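# skikley-bin

April, by Rizwan Niazi

Notes and data card for the bin picking setup Wajid Kazmi and I have been putting together in the back half of the shared shop on Nandavance. If you only want the files, skip to "What's in here". If you want to build your own, read the whole thing, it'll save you a weekend.

## What it is

Skikley is a small pile of Python plus a folder of recorded grasps. The arm reaches into a metal bin, tries to grab a household thing, lifts it, and drops it back in a different spot. Then it goes again. That's it! We wanted something that could run for an evening while we did other stuff on the next bench, and a bin is great for that, as whatever you drop stays in the bin (mostly).

## The build

The arm was the easy part – Wajid already knew his way around the controller and had it moving in one night. Everything else took us until spring. The bin has to stay put, and I can't say that strongly enough. Our first version just sat there under its own weight, and one bad approach scooted it far enough that every grasp after it was off. We threw out 50 attempts before we noticed. So clamp it at the back corners, check the clamps before each run, and re-run `calibrate_bin.py` if you've touched them at all.

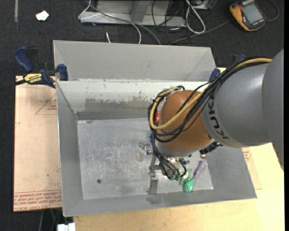
Cables were the other big headache. You want enough slack for the wrist to turn all the way over and not so much that a loop hangs down past the fingers. We went back and forth on this a lot, and what we do now is jog the wrist slowly to both ends of its travel with the bin in place, watch the bundle the whole time, and only then tie anything down. If you tie first and jog second you'll be buying connectors. Ask me how I know.

Bare metal floors are also kind of rude to depth cameras. Shiny spots come back as holes. I wrote a fill step (`fill_depth.py`) that helps, but clear plastic stuff is still our worst category by a mile.

## What's in here

- `grasps/` – around 800 attempts, one folder each, with depth, color, joint log and result
- `objects.csv` – short names for the things we used, kids' cutlery and toys included
- `cheema/` – the planner, named after the tea place where we sketched it out
- `calibrate_bin.py`, `fill_depth.py`

Result is `held`, `dropped` or `missed`. Wajid and I labeled by hand and didn't always agree on dropped vs. missed, so if you need a clean split just merge those two.

## Known problems

- Session 13 has the wrong gripper offset. The pictures are fine, don't trust the poses.
- Session 14 fixes it but the color exposure is too low.
- Thin handles lying flat on the floor get missed a lot. The planner likes tall things.
- Stopping the script does not stop the arm mid-move. Use the real stop button and keep your hands out of the bin!

## License

Do what you like with it, credit would be nice.

---

Comments

**trustisau**: Did you try a mat on the floor of the bin? Fixed most of my depth holes.

**Rizwan Niazi**: We did, for one evening. Depth got way better but the fingertips kept catching the edge of it. Might glue one down next time.

**wkazmi**: for the record I was right about the clamps

**trustisau**: Is session 13 salvageable if I have the offset?

**Rizwan Niazi**: Should be, I'll dig it up and put it in the notes folder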